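Four nights on the Prulley trail

I had wanted to walk a long trail for years and kept putting it off. In May I finally did one, the Prulley, which runs along the hills between Flirnon and Kalier. It takes most people five days. It took me five days too, and I'm writing down how it went while I still remember the order of things.

Getting to Flirnon is the awkward part. The train stops well short of it and you change to a bus that leaves twice a day. I caught the later one with about a minute to spare and sat next to my pack because the luggage hold was full of somebody's garden furniture. The road climbs the whole way. By the time we got in, the bakery was closed and so was the shop where I had planned to buy gas for my stove. The inn had a cartridge behind the bar and sold it to me along with a plate of dumplings.

Day one is short but steep. You leave Flirnon by the lane behind the church, cross a footbridge, and then go up through beech woods until you come out on open grass. I had packed too much. My bag weighed nearly 12 kilos with water in it, and I felt all of it on that climb. I stopped often. A couple passed me going up, and then passed me again coming down, and the second time they asked if I was all right. I said I was resting.

The first hut sits just below the ridge. It has bunks, a wood stove and an outdoor tap with very cold water. You pay in a metal box on the wall. There were only three of us, and we were all asleep before it got dark.

Day two was the best walking of the trip. The path stays high, at 920 meters or a little above it for most of the morning, and you can see down into both valleys. It was clear until lunch. I ate cheese and crackers on a flat rock and took my boots off, and that was when I found the first blister. I taped it and went on. I should have taped the other heel at the same time, because by evening that one had gone as well.

The wind picked up in the afternoon and the last hour across the saddle was hard going. My hat went over the edge. I could see it lying in the heather below me and decided it could stay there.

Day three it rained. It was already raining when I woke up at 6 and it was raining when I reached the Gasser hut at 4 in the afternoon. I have very little to say about the views. The markers on this stretch are yellow paint on stone, and in fog you have to stand at one and look hard for the next. I lost the line once, near a sheepfold, and spent half an hour walking around in wet grass before I went back to the last marker and started over. My map was paper and by then it was in two pieces.

The Gasser hut has a warden, hot soup and a drying room. I can't remember when I was last so pleased to see a drying room. Everyone's socks were hanging on the same line and in the morning there was some confusion about whose were whose. I came away with one that I don't think is mine.

Day four drops off the ridge and follows the river. It's flat and easy and, after the high ground, a bit dull. Some people skip it and take the bus. I was glad of it because of my feet. There are swimming spots, but the water was too cold for me in May. I put my feet in and counted to 10 and that was enough. The fourth night is at a farm that rents out a couple of rooms, and breakfast there was eggs, dark bread and a very good plum jam. I bought a jar and carried it to Kalier wrapped in my spare shirt.

Day five goes back up over one last hill and then down a long stony track into town. My knees did not enjoy it. I got to Kalier a little after 2, found the sign that marks the end of the trail, and then found a bench. I sat there for a long time – long enough to miss the first bus home.

A few notes for anyone planning the same walk:

Buy gas and food before you get on the bus. Don't count on Flirnon.

Book the Gasser hut ahead. The other places seem to have room in spring, but that one was full.

Take cash for the boxes in small notes.

Bring poles for the last day. I had left mine at home to save weight, and then packed a second book that I never opened.

Most people walk it in this direction. If you go from Kalier to Flirnon, you get the stony hill first and the steep woods as your last descent – I wouldn't choose that.

I've been home a week now. The blisters have healed and the boots are cleaned and put away. The jam is nearly gone. I'm looking at the southern half of the trail for the fall, when the huts are supposed to be quieter.

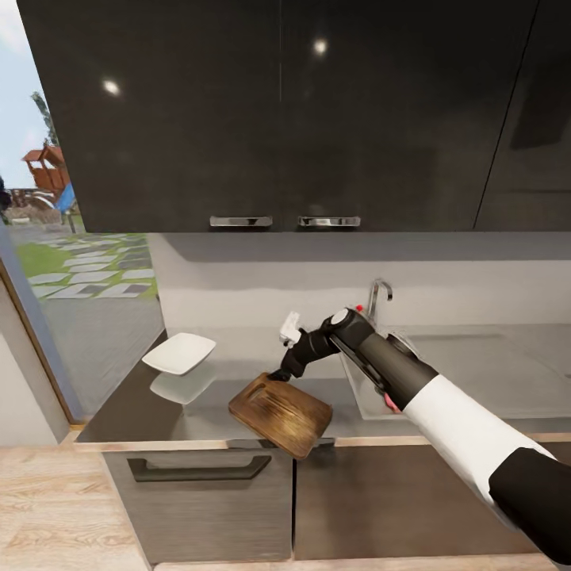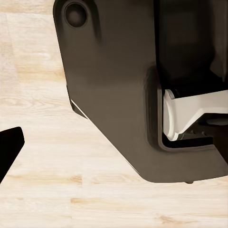 Comments (1)

hillfoot_walker
We did the Prulley the other way around, Kalier first, and I'd back you up on that. The woods above Flirnon were pure mud at the end of a long day and my husband went down twice. One thing to add about the Gasser hut: they stop serving soup at 7, so don't dawdle on the ridge. Did you find any water on day two? We carried all of ours and wondered if we'd walked past a spring.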